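Kusum Pant
Home & Organizing · Thread

1/ ok so the desk reset is finally happening. I've been putting this off since September and I'm done looking at the pile

2/ rule for the day: 90 minutes, timer on my phone, and whatever's still homeless when it rings goes in a bag. I did this with the kitchen drawers and only regretted one thing (the good peeler, RIP)
38 likes · 2 replies

3/ paper first, always. old receipts, a Fumetach warranty booklet for a lamp I gave away, and the instructions for the Goel shelves, which I'm keeping bc I will absolutely put the next one together backwards again

4/ cubes on the white shelf unit are staying EMPTY until the desk is sorted. if I start filling them now I'll just be hiding stuff in nicer squares

5/ white desk, pale board at the back, fake hydrangea next to it. I love that flower so much, it's a sort of blue-lavender and it has never once needed me. little green thing is the next to get a home
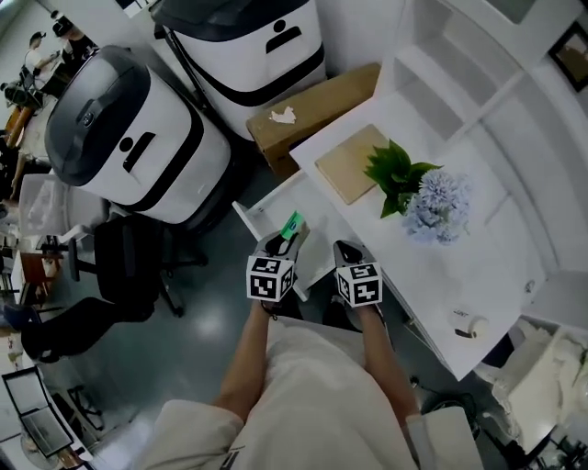
6/ next up: the cardboard box. it's been on its side on the floor so long I've started walking around it like it's furniture. flattening it tonight!!

7/ still undecided on the board. leave it out flat or stand it up against the wall? my sister says stand it up, I think it'll slide. vote below pls

2537 views · 38 reposts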